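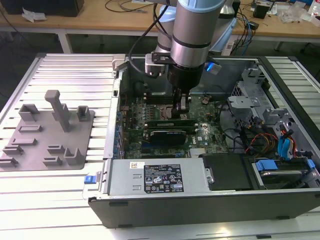

Ekua Frimpong
Correspondante santé publique

Chaîne du froid : le district de Nutsugah remplace une partie de ses réfrigérateurs à vaccins

Publié le 20/10/2018

La direction sanitaire du district de Nutsugah a rendu publiques les conclusions de l'inventaire de sa chaîne du froid, conduit en septembre dans les 65 formations sanitaires qui pratiquent la vaccination de routine. Sur 183 réfrigérateurs et congélateurs recensés, 152 répondent aux critères de conservation retenus par le district, à savoir une température interne maintenue entre 2 et 8 °C pour les réfrigérateurs et un relevé biquotidien complet sur les trois derniers mois. Les autres seront retirés du service ou réparés selon un calendrier arrêté par le dépôt régional de Zimholm.

L'inventaire distingue deux catégories de défaillance. La première concerne les appareils à absorption, alimentés au gaz ou au pétrole, dont le brûleur et le thermostat ne permettent plus une régulation stable. La seconde touche des réfrigérateurs domestiques achetés localement par les postes de santé, sans enregistreur de température et dépourvus de l'isolation requise pour tenir une coupure de courant prolongée. Dans ces appareils, les vaccins rangés contre la paroi arrière sont exposés au gel, risque particulièrement sensible pour les présentations adsorbées sur sel d'aluminium, comme les vaccins contre le tétanos ou l'hépatite B.

« Un réfrigérateur qui descend sous zéro pendant une nuit pose un problème plus difficile à repérer qu'un réfrigérateur en panne », indique Ayuba Gyamfi, responsable de la logistique vaccinale du district. « La pastille de contrôle renseigne sur l'exposition à la chaleur. Elle ne change pas de couleur avec le gel. Il faut donc un enregistreur, ou à défaut un test d'agitation sur le lot suspect. »

Le plan de remplacement prévoit l'installation de réfrigérateurs solaires à entraînement direct dans les postes non raccordés au réseau. Ces appareils se passent de batteries : l'énergie produite par les panneaux sert à constituer une réserve de glace qui maintient la température pendant la nuit et les journées couvertes. Les postes raccordés recevront des modèles à paroi glacée, dont l'autonomie en cas de coupure est nettement supérieure à celle des appareils domestiques. Un stabilisateur de tension sera posé en amont de chaque appareil, les variations du réseau étant à l'origine de plusieurs pannes de compresseur relevées lors des visites.

La livraison se fera par 4 centres de répartition. Celui de Sudholm sera servi en premier, en raison de l'éloignement des postes qui en dépendent et de l'état des pistes en saison des pluies. Le centre de Vutlow suivra. Pour les deux derniers, l'ordre de passage n'a pas été fixé et dépendra de l'achèvement des travaux électriques engagés dans les bâtiments.

Pendant la période de transition, les postes dont l'appareil est retiré ne conserveront plus de stock. Ils seront approvisionnés le jour des séances au moyen de glacières et d'accumulateurs de froid conditionnés, c'est-à-dire sortis du congélateur jusqu'à ce que de l'eau liquide soit audible à l'intérieur. Les flacons entamés seront traités selon la politique en vigueur pour chaque vaccin : ceux du vaccin antirougeoleux, reconstitués sur place, devront être jetés six heures après ouverture ou à la fin de la séance, si celle-ci s'achève plus tôt.

La direction sanitaire ne prévoit pas d'interruption des séances fixes. Les séances avancées, organisées dans les villages, pourraient en revanche être regroupées dans le secteur de Sudholm, où le nombre de glacières disponibles reste limité. Les comités de santé locaux recevront un calendrier révisé avant chaque livraison.

Un volet formation accompagne les équipements. Dans chaque poste, deux agents seront désignés pour la lecture des enregistreurs, le dégivrage et la tenue du registre – une tâche jusqu'ici confiée à une seule personne, ce qui explique une partie des relevés manquants pendant les congés. Les données seront transmises chaque mois au dépôt de Zimholm, qui tiendra à jour la liste des alarmes et des interventions.

La maintenance constitue le point encore ouvert du dossier. Le district ne dispose pas de ligne budgétaire propre pour les pièces détachées au-delà de la garantie, et les techniciens du froid interviennent aujourd'hui à partir du seul dépôt régional. « Nous avons demandé un poste de technicien à Vutlow et un stock minimal de thermostats, de ventilateurs et de fusibles », précise Ayuba Gyamfi. La demande est en cours d'examen par l'administration régionale. Les formations sanitaires sont invitées, dans l'intervalle, à signaler toute alarme de température au dépôt de Zimholm et à isoler les lots concernés sans les détruire, jusqu'à réception d'une consigne écrite.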